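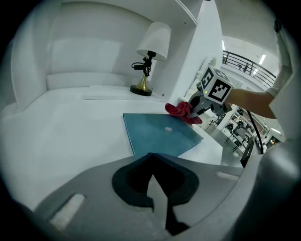 Room 12, Upper Level

The Urnness housekeeping manual gave the bed seven pages and the bedside shelf one. Pallavi Singhal had written both parts, and when she inspected a room she kept to the order in which she had written them.

She started at the headboard. It was white and curved, which the manual called a dust surface of the second class, and she drew one finger along it from left to right. The pillow lay lengthwise against the base. Section 3 allowed this. She pressed the middle of the bedding with the flat of her hand and waited for it to recover.

The lamp was next. The shade was to sit level and the gold base was to be free of prints. The cord hung down from under the shade with its plug at the end. She wrote "lamp, cord" on the sheet and left the column for action blank.

On the bed lay a square board, teal-blue, with a red cloth crumpled at one corner. There was a small white smudge near the middle of the board. The manual did not list a board. It did list cloths: red for hard surfaces, folded in four when not in use, never to be put down on bedding.

She stood beside it for some time.

Mak had worked the upper level until December. He had used a board of that size to fold on, because he said a mattress gave under the hands and the edges came out wrong. She had told him the procedure made no provision for it. He had asked which section said so. She had looked that night, in all 100 pages, and had not found one, and in the morning she had not mentioned it.

Voices came up from the tables below the railing. A chair was pushed back.

She picked up the red cloth, shook it once and laid it on the board. She folded it in half, then in half again. The edges met. She tried the same fold on the bed, and they missed by nearly the width of her thumb.

The inspection sheet had eight boxes for the bed and a line at the foot for remarks. She marked the eight boxes. On the line she wrote "Board, one per room, see new section", then crossed out "see" and wrote "write".

She put the cloth in her pocket, left the board on the bed and went along to the next door.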